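Hudville Automation Practice Office
Thread: Working rules for simulated arm trials, third revision

1/ The Office has today, November 14, 2019, published the third revision of its working rules for simulated arm trials. The rules apply to every group that submits results to the Zernmont register. This thread sets out the main changes.

2/ The revision deals with what must be settled before a run starts and what must be kept after it ends. Simulated work at the table, at the tray and at the knob panel is covered by the same text.
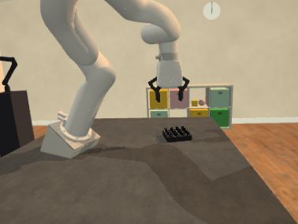
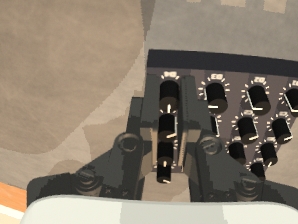
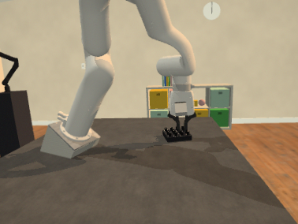

Simulated arm work. First and third: the arm at the table with the black tray. Second: gripper fingers at the knob panel.

3/ Rule 1, starting position. Each run must begin from a named starting position. The position is to be written in the run sheet before the run, and it may not be changed afterward to match what the arm did.

4/ Rule 2, views. At least one wide view and one close view must be saved for each task. A close view alone will no longer be accepted. Reviewers need to see the base of the arm and the table edge as well as the fingers.

5/ Rule 3, background items. Shelves, bins, clocks and other furnishings may stay in the simulated room. They must be the same in every run of a set. If an item is moved, the set is closed and a new one is opened.

6/ Rule 4, small parts. Where the fingers work among closely spaced pegs or knobs, the run sheet must state which part is the target. "The tray" or "the panel" is not a sufficient entry.

7/ Rule 5, contact. Any touch on a part other than the target is to be logged as a contact, even when the task was completed. Under the second revision this was left to the judgment of the operator.

8/ Rule 6, failed runs. Failed runs are to be kept and submitted with the others. The September review covered 2,283 runs, of which 901 had no usable run sheet. The Office regards this as the most serious finding of the review.

9/ Rule 7, set size. A set must contain no fewer than 50 runs under the same settings. Smaller sets may be filed as trial work and will be marked as such in the register.

10/ Rule 8, claims. Results from simulation must be reported as results from simulation. A group may not state or suggest that a physical arm will perform in the same way unless it has filed physical runs in support.

11/ The Ondent run sheet remains the accepted form. Groups using the older Hầu sheet may continue to do so for sets already open. New sets require the Ondent sheet.

12/ The text was drafted by Lụa Quan and reviewed by Lâm Lâm. The Office thanks the groups that sent written comments on the draft. Most of those comments concerned Rule 5, and the wording on light contact was changed as a result.

13/ Questions on open sets should be sent to the register desk in writing, with the set number in the subject line. Questions sent as replies to this thread will not be entered in the record.

Contact the register desk | © 2019 Hudville Automation Practice Office | Back to top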